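Morkeo: progress report, second period
Work package: Two-handed handling of household soft goods
Prepared by Sølve Söderlund for the Ginia program office

Status
The work package is on schedule. Data collection for the second period closed in August. Training of the combined policy is complete and evaluation is partly complete. One deliverable, the release of the annotation tool, has moved to the next period.

Method
The policy predicts short sequences of joint targets for both arms from a head camera and the wrist cameras. In the first period both arms shared one output head, and grip force was fixed by hand for each object. Two changes were made in this period.

First, the output was split. A shared trunk now feeds a separate head for each arm, and a small coupling term penalizes changes in the distance between the two hands while both are closed. The term is switched off when either hand opens. Without this gate the policy was slow to let go of objects.

Second, grip force is now predicted along with motion. The training signal comes from the motor current recorded during teleoperation, filtered and clipped before use. Cloth and stuffed items are trained together, with no label telling the policy which type it is handling.

Data
The planned set of 1,000 demonstrations was recorded. After review by Bülent Soylu, 990 were kept. The rejected recordings had gaps in the wrist camera stream and could not be realigned with the joint log. Demonstrations cover lifting by two edges, holding, transfer to a support surface, and regrasping after a missed pinch.

Results to date
Evaluation used 200 trials with start poses not present in the training set. The split-head policy completed more trials than the first-period baseline for both object types. The gain was larger for cloth, where the baseline often pulled one corner free during the lift. For stuffed items the main benefit was a steadier hold, with less rotation between the hands.

Predicted grip force was higher for stuffed items than for cloth in most trials, although no object label was given. We regard this as a preliminary finding. It has been tested on one robot only, and the Vudix simulator does not model fabric compression well enough to repeat it there.

Remaining failures fall into two groups. In the first, one hand closes above the fabric edge and the policy starts the lift with a single contact. In the second, the hand blocks most of the wrist view during approach, and the predicted closing point drifts. A contact check before lift is being added for the first group. For the second, we are testing a longer image history.

Plan for next period
Complete the evaluation with the contact check enabled. Compare image histories of different lengths. Release the annotation tool with its documentation. Repeat the cloth trials at the Zürcher site, subject to access being agreed.

No change to the budget is requested.

Work in progress 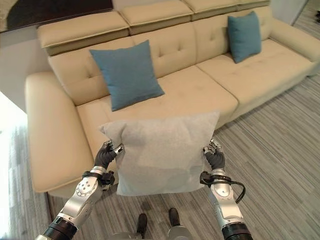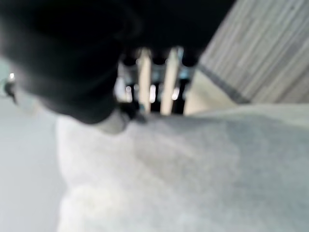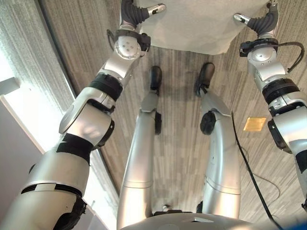 Figure 1. Soft goods handling: two-handed hold on a pillow (first), wrist view of a gripper close to white fabric (second), two-handed hold on a white cloth (third).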